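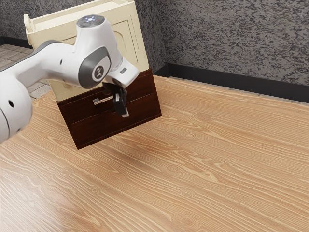

Manipulación robótica de mobiliario articulado: normas y buenas prácticas

Se llama manipulación de mobiliario articulado al conjunto de tareas en las que un brazo robótico abre, cierra o recoloca las partes móviles de un mueble: cajones, puertas, tapas y persianas. Parece cosa sencilla, y quien lleva toda la vida abriendo cajones con la cadera mientras sujeta una taza de café se sorprenderá de la cantidad de páginas que se han escrito sobre el asunto. Este artículo recoge las costumbres y reglas más extendidas entre los laboratorios que trabajan con ello, tanto en simulación como sobre muebles reales.

Antecedentes

Durante años cada grupo midió a su manera. Unos daban por abierto un cajón en cuanto asomaba un dedo, otros exigían el recorrido completo, y comparar resultados era una tarea ingrata. El primer intento conocido de poner orden fue la guía Bresalton, redactada por un puñado de laboratorios que compartían muebles de ensayo y, según recuerdan sus autores, bastantes discusiones de sobremesa. Su coordinadora, Carys Gethin, insistió desde el principio en que el texto pudiera leerse en una tarde, y la primera edición, publicada un mes de abril, tenía solo 8 páginas. La edición vigente ha crecido hasta las 106, casi todas de anexos, y conserva el tono cordial de la original.

Posición de partida

La guía pide que la postura inicial del brazo quede anotada articulación por articulación, y también la del mueble, con su giro respecto al borde de la mesa. Un mueble colocado en ángulo plantea un problema distinto del mismo mueble puesto de frente, pues la dirección de tiro deja de coincidir con los ejes de la mesa, y los dos casos deben figurar por separado en los resultados.

En los muebles de sobremesa, con un cuerpo superior y cajones apilados en la base, conviene además declarar cuál es el cajón objetivo. Cuando uno lleva tirador y el otro no lo muestra, como sucede en el armarito de base oscura que acompaña a este artículo, se recomienda empezar por el que lo tiene y tratar el segundo como una prueba aparte, con su propia estrategia de agarre.

Aproximación al tirador

Es el apartado más leído y, dicho con cariño, el más repetitivo. Las recomendaciones principales son las siguientes:

Detener la pinza en un punto previo, junto al tirador, antes de cerrar los dedos sobre él.
Orientar los dedos según la forma del tirador. Una barra horizontal y un pomo redondo piden agarres diferentes.
Reducir la velocidad en el último tramo. El valor se fija para cada laboratorio y debe publicarse.
Comprobar que la muñeca y el antebrazo no rozarán el cuerpo superior del mueble durante todo el recorrido, incluida la retirada.
Registrar como contacto indebido cualquier toque con el frente del cajón, aunque la apertura termine bien.

Este último punto levantó ampollas en su día. La escuela de Palside defendía que un roce leve era inofensivo y que castigarlo empobrecía las estadísticas; los partidarios de la guía respondían que un roce leve sobre madera barnizada deja una marca muy poco leve. Hoy se acepta anotarlo sin descontarlo de la tasa de éxito.

Ensayos en simulación

La simulación permite repetir sin desgastar bisagras ni paciencias, y por eso casi todos los protocolos empiezan en ella. El perfil Zana, el más usado, exige 300 intentos por mueble, con cambios de posición, de iluminación y de textura en la mesa y las paredes. Un tablero de veta marcada o con reflejos es una elección habitual, puesto que complica la vida a los sistemas de visión de una manera muy parecida a como lo haría un comedor de verdad.

Con el paso del tiempo se ha añadido una exigencia que al principio pocos tenían en cuenta: publicar el rozamiento de las guías y la masa asignada a cada cajón. Un cajón simulado sin apenas resistencia se abre con cualquier empujoncito, y los resultados obtenidos así viajan mal al taller.

Paso al mueble real

El protocolo Khương regula el traslado. Pide que una persona permanezca junto a la parada de emergencia, que el mueble esté fijado o lastrado para que no se deslice, y que las primeras aperturas se hagan con el cajón vacío. Solo después se admite carga, que en el perfil doméstico llega a 400 gramos repartidos por el fondo.

Véase también

Cinemática de brazos articulados
Control de fuerza
Diseño de pinzas
Transferencia de simulación a realidad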